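Ticket: Booking shows the wrong cabin, and trip notes have vanished
Product: Lumenta trip planner
Opened by: Aiman Chin
Status: Resolved

Hello there! First of all, thank you for such a lovely app, my sister and I planned our whole September drive on it and only got lost once (my fault, I was talking). We booked a cabin at Hirkholm for the two of us, with the little porch facing the lake, and this morning the itinerary says we're in the bunkhouse, which sleeps 14! The notes I typed for stop 7 are gone too, and those had the pie place in them.

I've signed out and back in, and I tried it on my sister's tablet with the same result.

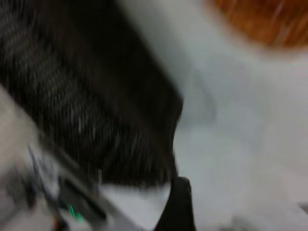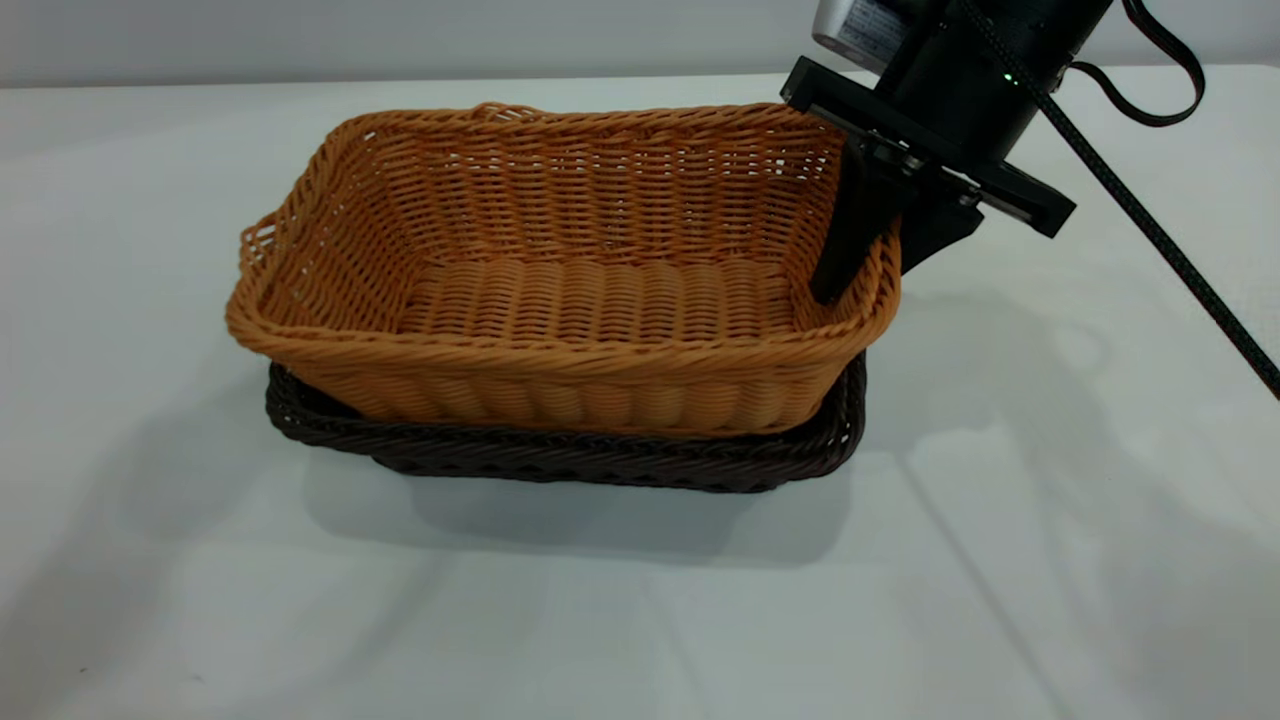

The confirmation email still says Cabin 17, so I'm hoping it's only the app that's confused. We leave in the morning and I'd sleep better knowing.

Reply from Ikhsan Sopacua, 2:30 p.m.
Hi Aiman, what a nice trip! I called Hirkholm and you are in Cabin 17, lake side. Their listing was renumbered last month and our copy didn't keep up. Could you open the trip, tap Refresh Stops, and leave the screen open for 30 seconds? Your notes should be under the old stop name.

Reply from Aiman Chin, 3:10 p.m.
Cabin 17 is back, and so are the notes, pie place and all! They were sitting under "Hirkholm Old Dock," where I never would have looked. One small thing, the map pin is still across the road from the office, but we can manage that. Thank you so much, Ikhsan.

Reply from Ikhsan Sopacua, 3:25 p.m.
Wonderful! I've passed the pin along to our maps folks and I'm closing this one. Safe driving to you both.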